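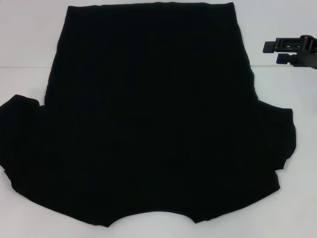
*Black T-shirt laid flat on a white table, neckline toward you, hem at the far side.*

# Folding a T-shirt without the tricks

I've tried most of the methods that get passed around. The two-second pinch-and-flip looks great in a video and gives me a lopsided bundle about half the time. The folding board from Lumus works, provided you own only shirts in the size it was made for. So I went back to a table and two hands, and I've seen no good reason to change.

## What you need

- A flat surface wider than the shirt with its sleeves out. A bed is too soft.
- Decent light, especially for dark cotton. On black fabric you judge by the outline, and a pale tabletop makes that much easier.
- No spray. Groen sells a "fold mist" in a 200 ml bottle, and I could find no difference between a sprayed shirt and one I had smoothed by hand.

## Step 1: Lay it out

Put the shirt front down with the collar nearest you. Plenty of guides want the collar at the top. Try both and keep the one your arms like.

Look at the sides before you do anything else. Small ripples along the seams are normal at this stage. Run your palms from the middle out to each edge, then tug the hem corners until they're level.

## Step 2: Fix the sleeves

Most bad folds start with the sleeves. If the edge of one looks ragged or notched, the cuff has probably tucked itself under. Slide a finger inside and push it back out. A lumpy spot on the upper edge of a sleeve usually means the same thing.

## Step 3: Fold the sides

1. Pick a line running from the middle of one shoulder straight to the hem.
2. Fold that side in along the line, sleeve and all.
3. Turn the sleeve back so it lies along the body and doesn't cross the far edge.
4. Repeat on the other side.

You should have a long strip of even width. Some shirts flare toward the sleeves, so trust the line you picked and ignore the side seam.

## Step 4: Fold the length

Bring the hem toward you, stopping a little short of the collar. Fold in half again, or in thirds for a shallow drawer. My Lonik drawers need thirds.

## Does it stay folded?

In a stack, yes. Standing on edge, only if the drawer is fairly full. The claim that upright shirts "never crease" doesn't match what I get. Thick cotton holds up well, and thin jersey slumps whichever way you fold it.

Allow 5 minutes for a small pile once your hands know the order. The first few shirts will be slower.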